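4. Materials and Storage Arrangement

4.1 The paper goods

The collection used in the study consisted of 3530 flat items gathered from 43 contributing households and small offices. All of the items were of a kind that tends to pile up on a desk or a hall table: printed cards of various sizes, loose sheets folded to letter format, postcards, programs, receipts, and the plastic covers in which such things are often kept. Contributors were asked to hand over whatever they had set aside as "to be sorted" and not to tidy it first. Items that carried addresses, account numbers, or signatures were returned to the contributor and are not included in the total.

Each item was entered on an Ikunik sheet, a one-page form that records the size, the stiffness, the dominant color of the front, and any large lettering that can be read at arm's length. The form has no field for what an item is for. In an early version of the work such a field was present, and it was filled in so unevenly that it had to be dropped. One contributor's ticket is another contributor's bookmark, and the two will be put away in different places for good reason. What can be compared across contributors is how an item looks and how it behaves when it is stacked.

Cards made up the larger part of the collection. They were easy to enter and easy to store. Most had a strong front color or a short printed word in large letters, and most kept their shape when stood on edge. Translucent covers and thin folders were a smaller group and gave more trouble. They slide over one another, their edges curl, and whatever is printed on them or held behind them shows through in a softened form, so that the color entered on the sheet depends in part on the light and on what lies underneath. For these items the coders were told to enter the color of the cover itself first and any color showing through it second.

4.2 Containers

The containers were open plastic bins without lids. Closed boxes were considered and set aside. In the Marsden pilot, which used lidded boxes with paper labels, the lids were left off after the first few rounds and the labels were read less and less often as the work went on. Open bins let the front item of each stack act as the label. This is cheap and requires no upkeep, but it does mean that the label changes whenever a new item is put in front. Jelínek, in his notes on the pilot, refers to this as the "front card" effect, and the name has been kept here.

Bins stood in a row toward the back of the table, leaving the near part of the surface for handling. Each bin had its own color. The color of a bin was not matched to the color of the items in it, and sorters were told so at the outset. The purpose of this choice was to separate two habits that are easily confused: putting a thing where its color suggests, and putting a thing where others like it already stand. With matched colors both habits lead to the same bin and cannot be told apart.

Wire-mesh baskets were fixed above and to the side of the table for supplies and for small things that did not belong to the collection. They were kept off the table on purpose. At Marsden a supply tray had stood beside the boxes, and by the end of the pilot it held a good number of cards that should have been entered elsewhere.

4.3 Appearance of the materials in place

The arrangement at the Sisura site is shown in Figure 4. 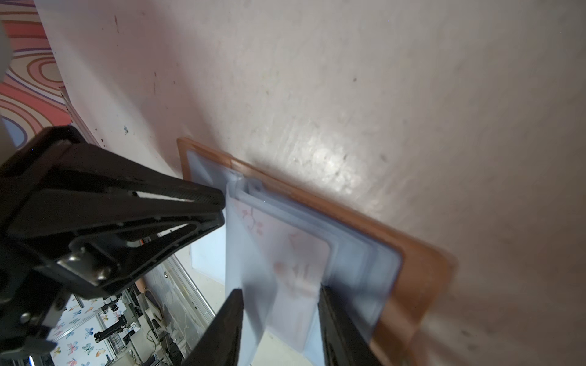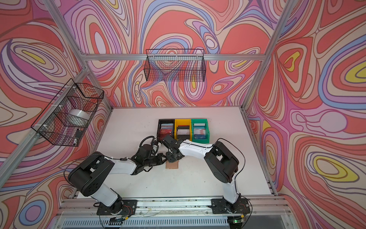 63

Figure 4. Paper goods and containers at the Sisura site. First view: stacked pale blue translucent material, with a brown picture frame leaning against the wall. Second view: open bins in black, yellow, and green holding cards, with wire-mesh baskets mounted higher up.

Several points made in the preceding sections can be followed in the figure. In the first view the pale blue layers are slightly curled at the edges, and faint pink and red shows through them, including a branch of flowers. Under the coding rule given in Section 4.1, a stack of this kind is entered as blue first and pink or red second. When the rule was not applied, coders disagreed most about material of exactly this type. Some took the printed pattern to be the main feature and entered the cover as pink; others saw only the cover.

The second view illustrates the front card effect. The black bin has a red card at the front with the letters "VIP" in white, and the green bin has a blue card at the front with "UP," also in white. A person arriving at the table reads these two words before looking at anything else in either bin. The yellow bin between them holds black and white cards. It can also be seen that the front cards in the black and green bins do not repeat the color of the plastic around them, in keeping with the rule described in Section 4.2.

The strong pattern on the walls behind the bins deserves a brief remark. Its bands of coral, pink, purple, blue, and cream share several colors with the goods being sorted. One reviewer of an earlier draft asked whether such a background might draw attention away from the bins. We have no plain-walled sessions at Sisura to compare with it and can offer no finding on the matter. At Marsden the walls were white, but the containers were different as well, and the two sites should not be compared on this point alone.

4.4 Entering and grouping

Grouping followed the Rullitz scheme, with two changes. The original scheme asks the sorter to divide the whole collection by size before anything else is done. This works well for letters and sheets but poorly for cards, many of which are close to one another in size. For the present study the first division was made by stiffness: items that stand on edge without support went to the bins, and items that bend or slide were laid flat in stacks. Size was used only within the second group.

The second change concerns items that could reasonably go to more than one place. Rullitz assigns these to a holding pile, to be settled at the end of the session. In our trials the holding pile grew quickly and was seldom settled with care. It was therefore replaced by a simple rule that an item in doubt goes behind the item it most resembles, wherever that item stands. The rule produces some odd neighbors - a receipt behind a concert program, for instance - but it keeps the table usable and leaves a record of what the sorter thought was similar.

A total of 179 sorting sessions were entered under the revised scheme. Sessions were ended when the sorter judged the work to be finished or when a fixed period had passed, whichever came first. Between sessions the bins were emptied, the items were mixed, and the stacks of covers were squared and turned so that the same edge did not always face forward. Items that had become creased or torn were taken out and replaced by similar ones from the reserve.

4.5 Limits of the arrangement

Three limits should be kept in mind when reading Section 5. First, the bins hold a modest depth of cards, and once a bin is nearly full the cards at the back can no longer be seen without lifting the front ones. Sorting by resemblance then becomes sorting by resemblance to the front card. The effect was visible in long sessions and is treated there as a separate condition.

Second, stiffness turned out to be less stable than expected. Cards that had been handled many times softened at the corners and began to lean, and some were moved to the flat stacks late in the study even though they had been entered as standing items at the start. These moves were recorded on the Ikunik sheets, but no attempt was made to correct earlier entries.

Third, the translucent covers were stored and handled in stacks, as most contributors had kept them. It is possible that covers stored singly, or upright in a divider, would have been entered with better agreement. A small set of upright dividers was obtained in April, too late to be used in the sessions reported here. They have been kept with the remaining stock at Sisura and will be used when the covers are entered a second time.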